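How a picking robot gets looked after

A robot arm that picks things out of a bin all day needs a check-up, just as a bicycle does. At the Trarnham workshop, Vasanthi Bhattacharjee does the job every Tuesday. It takes her 40 minutes.

She begins with the gripper, the robot's "hand". She looks at each finger for bends and loose joints. Then she follows the cables along the arm. They carry power and signals, and they have to move whenever the arm moves. If a cable is too tight it can pull out – if it is too slack it can snag.
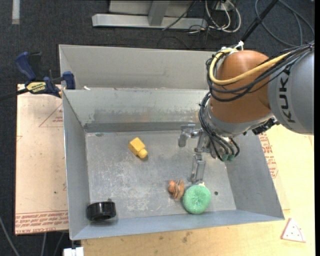

The gripper over the metal bin. Look for the yellow cable looped round the orange part of the arm.

Next comes the bin. It must not slide, or the robot will reach for the wrong spot, so Vasanthi checks that the clamp is tight.

Last of all she runs 4 slow test picks and writes the results in a logbook.

Word to know
Gripper: the part of a robot that takes hold of things.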